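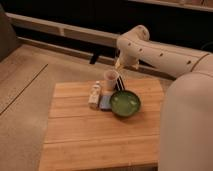 Clollholm 卓上アームキット レビュー:紙コップを潰さずに持てるか

公開:10月
分類:ロボット・自動化/卓上アーム
評価機:貸出品(標準グリッパー付属、制御ソフトは出荷時のまま)

Clollholmの卓上アームキットを借用し、家庭内の片付け作業を想定した評価を行った。メーカーは用途を「軽量物の把持と移載」としており、産業用途はうたっていない。したがって本稿でもサイクルタイムの絶対値より、形状や剛性の異なる日用品をどこまで無調整で扱えるかに重点を置く。

同梱物と外装

箱の中身はアーム本体、グリッパー、電源ユニット、非常停止ボタン、通信ケーブル、六角レンチ一式、紙の簡易マニュアルである。固定カメラは別売で、今回はFotness製の単眼カメラを組み合わせた。マニュアルは配線図が見やすい反面、座標系の定義が巻末にしか載っていない。初回の校正で必ず参照する箇所なので、前のほうに置いてほしい。

本体は白で統一され、角のない丸みを帯びた外装になっている。表面は拭き取りやすいが、関節の継ぎ目には埃が溜まる。評価期間中に二度、綿棒で清掃した。

設置

アームの基部はテーブルに載せず、脇の床側に立てて横から天板の上へ伸ばす構成にした。作業者が正面から物を置けるので、試験中の入れ替えは速い。一方、天板と基部が機械的に結合されていないため、テーブルが少しでも動くと校正がずれる。付属ソフトにはずれを検知する機能がなく、把持が続けて失敗して初めて気づくことになる。床はカーペットで、設置条件としては有利ではない。硬い床であれば結果はもう少し良くなる可能性がある。

天板は明るい色の木の板を並べた正方形のテーブルである。板の継ぎ目がうっすら見える程度で、視覚認識への悪影響は確認できなかった。

校正は付属のマーカー板を使い、画面の指示に従って姿勢を変えながら進める。所要時間は20分。二回目以降は手順を覚えるため短くなるが、途中で中断すると最初からやり直しになる。途中経過の保存機能は用意すべきだろう。

試験方法

対象物は、緑色の丸いボウル、白い紙コップ、キャップの付いた小型の白いボトル、薄く平たい矩形の小物、白黒の縞模様の小物とした。これらを天板の中央付近に寄せて置き、一つずつ把持して指定位置へ移す。物同士の間隔は意図的に狭くした。間隔を十分に空けた配置では、この価格帯のどの製品もそれなりの成績を出すため、比較にならない。

把持姿勢は自動生成に任せ、人が手で補正した試行は集計から除外した。各対象につき試行は100回。比較機として、手元にあるGuthrieの旧型アームでも同じ試験を行っている。

結果:紙コップ

最も差が出たのが紙コップである。Clollholmは手首を真下に向けてコップの直上まで移動し、いったん停止してから降下する。この停止は既定の設定で、無効にもできるが、そのままを推奨する。停止中に位置の微補正が入るようで、無効にすると縁に指先が接触する失敗が目に見えて増えた。

把持力は段階指定式で、最弱の設定では空のコップを変形させずに持ち上げられた。一段上げると胴がわずかに凹む。段の間が粗く、中間の力が欲しい場面がある。Guthrieの旧型は最弱でもコップが潰れ、途中で試験を打ち切った。

結果:ボウル

ボウルは縁をつまむ方式になる。指先が内側と外側に分かれて入るため、隣の物との間に指一本分の隙間が必要で、これがないと動作計画の段階でエラーになる。無理に突っ込まない点は評価できるが、エラー表示は「到達不能」の一語のみで、どの物と干渉しているのかが分からない。可視化画面で干渉物を色分けするだけでも使い勝手は変わるはずだ。

縁には光沢があり、照明の位置によっては反射で輪郭の推定が乱れた。これはカメラ側の問題でもあるため減点はしていない。照明を動かせない環境では、事前の確認を勧める。

結果:ボトル

把持そのものは安定している。問題は置くときで、小型で底面積が小さいため、指を開く瞬間のわずかな横ずれで倒れることがあった。開放速度を標準の60%まで落とすと改善した。この設定は詳細設定の奥にあり、初期画面からは見つけにくい。対象物ごとに速度を記憶させることはできない。

結果:薄物

五種の中では最も苦手とする。平たい物は天板との間に指を入れられず、端をすくうか、上から両側面を挟むしかない。自動生成では後者が選ばれるが、高さが足りないと指先が天板に触れ、保護停止が働く。保護停止の閾値は適切で、天板に傷は付かなかった。ただし復帰には毎回画面での確認操作が必要で、連続運転では作業が止まる。薄物が主な対象なら、吸着式のハンドを別途検討したほうがよい。標準グリッパーの指先は交換可能で、Zadvilleが互換の細型指先を販売しているが、今回は試していない。

結果:縞模様の小物

斜めに傾いた置き方では、カメラから見て手前の物に一部が隠れると認識が途切れる。見えている部分だけを独立した物体として扱う傾向があり、把持点が端に寄りがちだった。先に手前の物をどければ問題なく拾える。片付けの順序を自動で決める機能はなく、利用者が手順を書く必要がある。

動作音と安全機能

動作音は低速域では小さく、同じ部屋で会話をしていても気にならない。高速域では肘の関節から高めの音が出る。非常停止ボタンの反応は良好で、停止後に腕が垂れ下がる挙動もなかった。接触検知の感度は三段階から選べる。家庭内で使うなら最も敏感な段にしておき、誤検知が頻発する場合に限って下げるのが妥当だと考える。

ソフトウェア

制御ソフトはブラウザ上で動作し、ブロックを並べる方式とスクリプト方式を切り替えられる。ブロックで組んだ手順はスクリプトに変換できるが、逆方向の変換はできない。変数名も機械的な連番になるため、長い手順は最初からスクリプトで書くほうが管理しやすい。

ログの出力は充実している。関節角、指の開度、保護停止の要因が時刻付きで残り、失敗原因の切り分けに役立った。評価期間中の動作記録は合計2,568件になったが、検索の応答が遅くなることはなかった。出力形式はCSVのみ。

日本語表示は一部未訳で、エラーの詳細は英語のまま表示される。

耐久面の所見

短期の評価であり、長期の耐久性については判断できない。期間の終わりに校正値を取り直したところ、初回との差は仕様の範囲内に収まっていた。指先のゴムには薄い擦れ跡が出ている。交換用の指先は消耗品扱いで、購入時に予備を一組注文しておくと中断が少ない。

Guthrie旧型からの乗り換えについて

Guthrieの旧型を使っている場合、取付穴の間隔が異なるため、架台はそのまま流用できない。スクリプトの文法も別物で、移植には書き直しが必要になる。扱う対象が硬い箱や缶に限られるのであれば、乗り換えで得られるものは少ない。紙コップのような柔らかい物を扱うなら、把持力の下限の差は大きい。

評価

把持の安定性:良
設置と校正:可
薄物への対応:不可に近い
ソフトウェア:良(エラー表示を除く)
安全機能:優

長所
・最弱の把持力で紙コップを変形させない
・干渉が予想される場合に動作を開始しない
・ログが詳細で、失敗の原因を追いやすい

短所
・把持力の段が粗い
・「到達不能」の内訳が表示されない
・校正の途中保存ができず、ずれの検知もない
・対象物ごとの開放速度を保存できない

柔らかい容器や軽い食器を対象とする研究室、自動化の試作を行う小規模な開発現場には勧められる。布や封筒などの薄物が中心の用途には、標準構成のままでは向かない。細型指先と組み合わせた場合の結果は、入手でき次第、本ページに追記する。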